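Print | E-mail
Reading time: 2 min

What Idthorpe Students Throw Away at Lunch
Project report, Marisol Yazzie

Wanted to know how much fruit gets tossed at school and why. Asked 240 students, two lunch periods, paper survey. Did the weighing myself with a kitchen scale, so numbers are only as good as my scale.

Method: 26 lunch periods in total, bins sorted after the second bell. Fruit counted if more than half was left. Counted 1,649 pieces by the end of November. Mostly apples, then oranges. Bananas went fast, hardly any in the bin.

Survey answers were short. "No time" was the big one — 42 percent picked it. Second was "dont like the skin". A few wrote that whole apples are hard to eat with braces, which I should of thought of before making the questions.

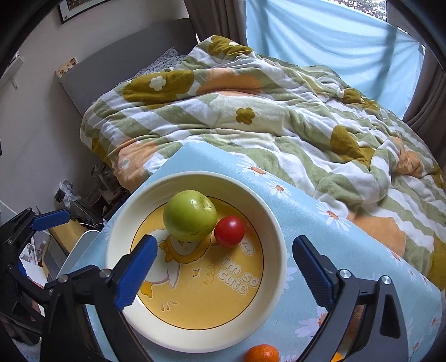 Eating at home came out different. Most people said they finish fruit at home, even kids who toss it at school. More time, and someone else cuts it up. Younger brothers and sisters get it sliced every time, so maybe thats the habit we lose by eighth grade.

Problems: one bin got emptied early on two days. Also didn't ask about breakfast.

Next step is a slicer at one lunch line and none at the other, then weigh again. Mrs. Cropper said she will ask the kitchen about it.

This site uses cookies. Accept | Settings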